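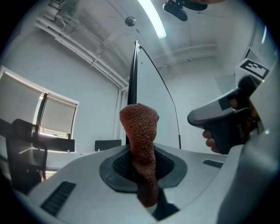
Fig. 1. Serviette éponge brun rouille, surface bouclée.

2. Absorption des tissus éponge après lavages répétés

2.1 Objet
Le présent rapport porte sur la perte de capacité d'absorption de serviettes en coton bouclé soumises à des lavages domestiques. L'étude a été menée dans le cadre du projet Briem, de mars à mai, par Fabian Kuster et Deividas Uibo.

2.2 Matériel
Deux lessives ont été comparées : Dritell (liquide, sans assouplissant) et Tostomine (poudre, avec agent adoucissant). Les éprouvettes, découpées dans un même lot fourni par la filature Stosten, ont été ourlées avant le premier cycle afin de limiter l'effilochage. Chaque série compte 7 éprouvettes.

2.3 Mode opératoire
Les éprouvettes subissent 13 cycles à 40 °C, puis un séchage à plat. Après conditionnement, elles sont pesées, immergées, égouttées 2 minutes sur grille et pesées de nouveau. La capacité d'absorption est rapportée à la masse sèche.

2.4 Résultats
La masse surfacique à l'état neuf, exprimée en eau retenue, correspond à 874 g par éprouvette de référence. La série Dritell reste proche de cette valeur. La série Tostomine s'en écarte dès les premiers cycles, l'écart se stabilisant ensuite. L'hypothèse retenue est un dépôt d'agents cationiques sur les boucles. Elle n'a pas été vérifiée par extraction, faute d'accès au Soxhlet.

2.5 Limites
La dureté de l'eau n'a pas été contrôlée. Voir annexe B pour les pesées brutes.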